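Textiles at Home, Handout 4: Sorting Patterned Laundry
D. Lepik, room 112

4.1 Small repeats
Dark grounds with a small bright motif - navy or purple, say, with blocks of coral red and pink - are where most of you lost marks in April. Match the motif first. Navy matches everything, including your mistakes.

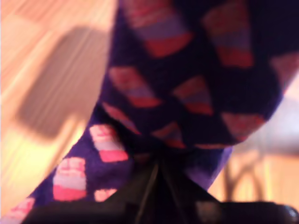
4.2 Plain darks
Sort by daylight. Murdo Munro's black pile was half brown, and he defended it for a whole session. Read page 33 before the lab.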